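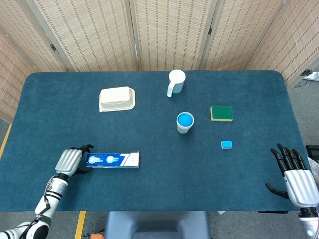
Pitcher and food container on the blue table

Shrinkflation or just new packaging? Household stuff that got smaller

dryersheet_dan
I keep reading that everything in the store is shrinking, and I'm not convinced. My sister sends me one of those side by side posts every week and half the time the two packages are from different countries or one is the family size. I'm sure some of it is real. I would like to see it from people who kept the old box, wrote down the weight, and still have the receipt. "It feels lighter" doesn't count.

What have you got?

marrowbone
You're asking for a level of proof you don't ask from the companies. But fine. Zaidi oatmeal. I pour it into a plastic container when I get home and one box used to fill it to the lid. Now there's a gap at the top you could fit your thumb in. Same price on the shelf tag.

dryersheet_dan
Did you keep the old box?

marrowbone
No Dan, I did not keep an old oatmeal box.

pintglass
A gap in a container is weak evidence. Oats settle. If you pour fast you trap air and it looks fuller, if you bang it on the counter it drops a good bit. I used to work in a bakery and we never measured anything by how high it came up in the tub. Weigh it or forget it.

Same goes for measuring pitchers, by the way. The marks on the cheap ones are a rumor. I put a liter of water by weight into three pitchers at my mother's house and got three different readings.

C. Mahama
I do keep records, so here goes. I've had a spreadsheet of our groceries for seven years, net weight and price paid, typed in from the label before anything gets put away. My husband thinks it's a sickness.

What I see is that shrinking happens, but a lot less than people say, and it comes in bursts. A whole aisle will sit still for ages and then several brands move in the same season. Cereal did it. Dish soap did it. Canned tomatoes in my sheet have not changed by a gram, and I have been told to my face by two different people that canned tomatoes got smaller.

The bigger thing by far is plain old price increases. They're just not as fun to be mad about.

marrowbone
Would you put the spreadsheet up somewhere?

C. Mahama
It has my whole shopping life in it, so no. I'll answer questions from it if you name a product.

dryersheet_dan
This is what I was after, thank you. Comfort, do you have toothpaste in there? That's the one everyone brings up.

C. Mahama
I do, but I switched brands twice, so I can't give you a clean line. Our current one has been the same weight since I started buying it. The carton is the annoying part. It's longer than the tube needs.

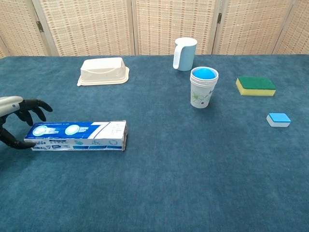 Toothpaste box, lying flat on the blue carpet

tubular_bill
The carton is the whole trick with toothpaste. Why does a tube need a box at all? The stock answer is that it stacks better and protects the cap. Okay. So why is there so much air in there? I cut a paper pattern around an empty Duvier tube and then opened up the box and laid them together. I'm not going to pretend it was science, but there was a lot of box left over.

They want the front panel big enough to read from across the aisle. Make the tube smaller and leave the box alone and most shoppers won't notice.

pintglass
Most shoppers don't notice anything though. Is a roomy box proof that the tube shrank? It could have been roomy from day one. You'd need an old tube.

tubular_bill
You people and your old tubes.

Veikko_L
From the dull side of the business. I spent nine years at Cerkent in carton supply (not toothpaste, mostly crackers and tea). Cartons stay the same size for boring reasons more often than sneaky ones. The line is set up for a certain blank. The shipping case is built for that carton. The store has a shelf plan. If you change the carton you change all of it and somebody has to pay for that. If you put a bit less in the bag you change one setting.

So yes, product goes down and box stays. I sat in meetings where that was decided. I never heard anyone say "let's fool them." I also never heard anyone suggest telling them.

marrowbone
That last sentence is doing a lot of work. If you know people won't notice and you choose not to mention it, I call that fooling them.

Veikko_L
I won't fight you on it. The weight is printed on the package, that was always the answer we gave. I didn't love the answer.

dryersheet_dan
I'm a little more with Veikko here. The number is right there on the front. At some point reading it is on us.

marrowbone
In type the size of an ant, under a banner that says NEW LOOK.

calum_mack
Unit price tags. That's all anybody needs. Ignore the box, ignore the banner, read the price per ounce on the shelf. I've shopped that way since college and I couldn't tell you if anything shrank, I just buy whatever's cheapest that week.

C. Mahama
Calum, have you checked those tags? Our Zesbridge had paper towels per sheet on one tag and per square foot on the tag right next to it. And the sale tags often leave the unit price off completely, so you're doing it on your phone anyway.

calum_mack
Mine are okay. Maybe it depends on the state.

pintglass
It does depend on the state. Some require them and some leave it up to the store.

rvilela
I'll add one and Dan can cross-examine me. Laundry detergent. I have the old jug because I keep screws in it, and it says 64 loads. The new one says 64 loads too. Fewer ounces. They say it's more concentrated. How would I ever check that? I use the same cap, filled to the same line, and I run out sooner.

dryersheet_dan
Okay, an old package, finally. Is it the same cap though? If it's concentrated the line should be lower on the new cap.

rvilela
I threw out the new cap and kept using the old one because it pours better.

dryersheet_dan
Rodrigo.

rvilela
Yeah, I heard it as I typed it. I'll fish the next cap out and compare. Give me until the jug runs out.

pintglass
Put both caps on a scale with water in them, don't go by the lines.

marrowbone
I bought oatmeal this morning and I'm saving the box. Writing the weight on the calendar too. See you all in a year.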